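Teaching a Policy to Tidy Cups - My Semester Project

What I wanted to find out

My advisor, Etenesh Mamo, gave me a pretty open question: if you only have one afternoon to collect demonstrations, should you do lots of the same start position or mix it up? I called the project Sitport, mostly so my folders had a name.

The task is simple to say out loud. Put 2 metal cups into a wire basket, using both hands. I ended up with 58 demonstrations, and after I threw out the ones with bad tracking I had 40 left to train on. That hurt a little!

How I recorded

I started with the cups in the same spots every time and got fast at it, which was a mistake - my motions were so alike that the policy learned my habits and not much else. So I redid the second half with the cups moved around between takes, and I tried to let either hand go first. The cables pulled on my wrists when I reached across, so I learned to keep my elbows out. Shiny cups were also harder than I expected, and I still don't know how much of that is reflections and how much is me.

Left hand on its cup, right gripper empty:

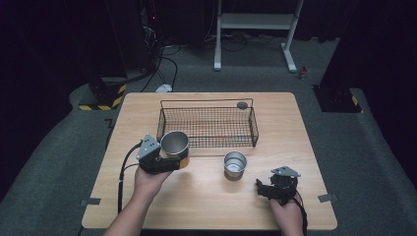
What came out

With the fixed starts only, the policy finished 2 trials before I gave up on it. With the mixed set it finished 9 more than that, out of the same number of tries. Most failures were the second cup tipping as the jaws closed. Next I'd like to try slower grasps and record a few recoveries on purpose.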